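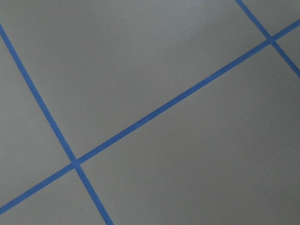
Wim Dekker 给我们留言说,他家桌子上贴胶带已经贴了一整个春天,孩子先嫌丑,后来自己跑去把作业本摆进格子里,还问能不能再给他多贴一格。他最想知道的是:这种蓝色胶带到底什么时候能单独买到,别再让他一卷一卷地托人带了!

Wim,可以买了。Clutent 的蓝色分区胶带从今天(2023年5月18日)起单独发售,跟它一起上架的还有一本薄薄的小册子,叫《先贴线,再摆东西》。我是 Benjamín Saavedra,在 Clutent 管产品,这篇新闻稿本来该由别人写得正正经经的,可这个东西我从头跟到尾,就自己动手了,啰嗦的地方请各位编辑朋友随便删。

先说它是干什么的。我们做家庭整理这一行,最常碰到的就是台面:餐桌、书桌、玄关柜顶、工具台,随便哪一块平的地方,东西都会自己长出来。买收纳盒当然也行,我们自己也卖收纳盒,可是盒子买早了,尺寸多半不对,最后盒子本身也成了一件要收的东西。我们在 Flamstead 的整理课上换了个做法,先不买任何盒子,拿胶带在台面上贴几条线,分成几块,一块放信件,一块放充电线,一块放明天要带出门的东西。用上一阵子,哪块总是满的,哪块老是空着,一眼就明白了。觉得不合适就撕掉重贴,花不了几分钟。

至于为什么是蓝色,我们试过白的、黄的,还试过一种很雅致的米色(我个人挺喜欢,可惜贴到浅色桌面上基本找不着)。蓝色在灰色台面上最清楚,在原木色上也不难看,晚上灯光暗一点也还认得出来。Rainer Schmieder 负责选料,他为这个蓝跟供应商来来回回改了好多次,办公室里到处是撕下来的小样,我的键盘上现在还粘着一截。

还有一点跟很多人想的不一样:线不一定要贴得横平竖直。小册子里专门有一章讲斜着贴。台面靠墙角的时候,人往往是侧着身子去拿东西的,线顺着手伸过去的方向走,用起来反而顺。两条线交叉的地方直接叠着贴就好,不用剪得严丝合缝,交叉处颜色深一点也没关系。边上偶尔撕出个小缺口也别管它,照样分得清哪边是哪边。我第一次上课的时候拿着尺子贴了一个下午,Audrey-Anne Boychuk 看不下去了,三两下把我的线全撕了,斜着重贴了一遍。我得承认,她那张比我的好用。

小册子就是 Audrey-Anne 写的,一共23页,配的都是手绘图。里面没有什么大道理,主要是讲怎么起头、怎么收尾、贴歪了怎么办。我挑几条放在这里:

- 贴之前把台面擦干净,等它干透。有灰的地方胶带过两天就翘边。
- 第一条线贴最长的那条,其他的跟着它走。
- 格子别分得太细。一张普通书桌分成4格,大多数人都够用了。
- 留一格什么都不放。真的,一定要留,快递、钥匙、别人塞给你的传单总得有个落脚的地方。
- 撕的时候贴着台面慢慢拉,别往上猛扯。

四月份我们请 Flamstead 的一批老学员先试用了一轮,收回来的意见写得都很长,有夸的也有骂的。骂得最多的是胶带芯太紧,头几圈不好揭,这个我们改了,现在出厂时会在胶带头上折一个小角。夸得最多的是撕下来不留胶。不过我还是要提醒一句:打过蜡的老家具、刚刷完漆的表面,请先在不起眼的角落贴一小段试试,隔天再看。建议同一条胶带在台面上最多贴2个月,到时候换新的,顺便也该重新想想格子怎么分了。

销售方面,胶带和小册子都可以在 Clutent 自己的门店买到,也可以到合作伙伴 Kisico 的家居店里找,一般摆在收纳区靠近标签纸的那一排。Kisico 的首批到货是808套,每套有一卷胶带加一本小册子。单卷胶带不限量,卖完会接着补。已经有收纳盒的朋友也不用担心浪费,我们的 Bellamy 系列浅盒可以直接压在线里面用,先贴线,用顺了再量尺寸买盒子,这个顺序我在课上讲到嗓子都哑了,在这里再讲一遍。

Lorne Lemieux 会继续带 Flamstead 的周末整理课,新一期的课上每人都会领到一卷胶带,直接在教室的台子上练。他让我转告大家,来的时候请把家里最乱的那一堆东西装袋带过来,越乱越好,千万别提前收拾!上次有位学员在家里偷偷理好了才来,到了课上没东西可理,只好帮同桌理了一下午毛线和针。

媒体朋友如果想要样品、小册子的电子版,或者想来课上看看,请写信到 Clutent 新闻组,信里注明是要胶带还是要来听课,两样都要也行。问产品用料的信会转给 Rainer,问贴法的会转给 Audrey-Anne,别的都归我,我一般当天就回。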